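Search this site Type and press Enter

Looking after wedding shoes and occasion heels at home

A good pair of satin heels can cost as much as the dress these days, and yet most of us kick them off at midnight, push them back in the box and forget them until the next invitation comes. I did just that with my own Pikura courts, and I was so cross when I opened the lid again the following May!

Start with the outside. Brush off any dust with a soft, dry brush (an old baby brush is lovely for this), always going the way the weave runs. For grass or pavement marks, put one small drop of mild soap in a cup of cool water, dip a white cloth, wring it out hard and dab. Try it near the heel first, and please don't rub, however tempted you are.

Leave the shoes somewhere airy overnight, well away from the radiator. Stuff the toes with plain white tissue, as newspaper ink comes off on pale linings. If there are beads or stones on the front, wrap each shoe separately so they can't catch on one another.

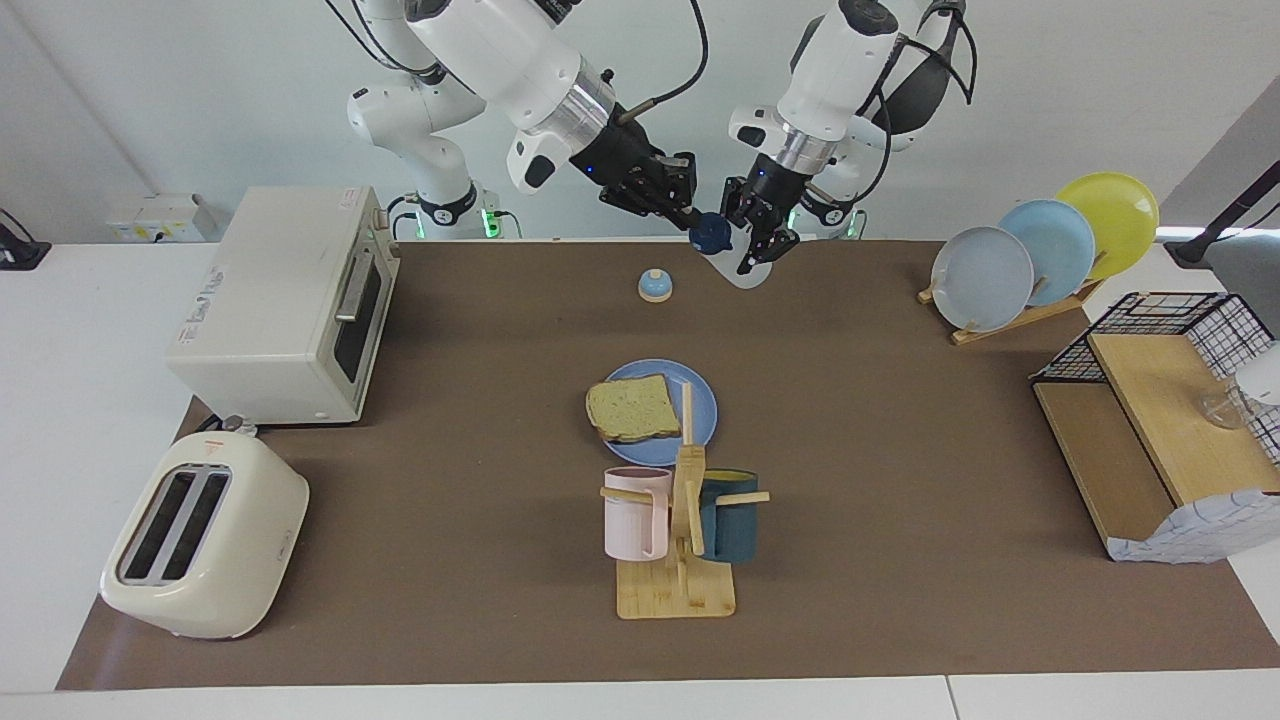
Page 20

Now for the inside, which gets forgotten. Wipe the insole with a barely damp cloth, sprinkle on a little bicarbonate of soda, leave it until morning and tip it out over the sink. A clean make-up brush gets the last of it from the toe.

Heel tips are well worth changing before a big day. The little Girgate packs come in several sizes, so take the shoe along with you when you buy, and press the new tip in firmly on a folded towel. For scuffed leather heels I use Aritz cream in the nearest shade, two thin coats, with a good buff in between and another at the end.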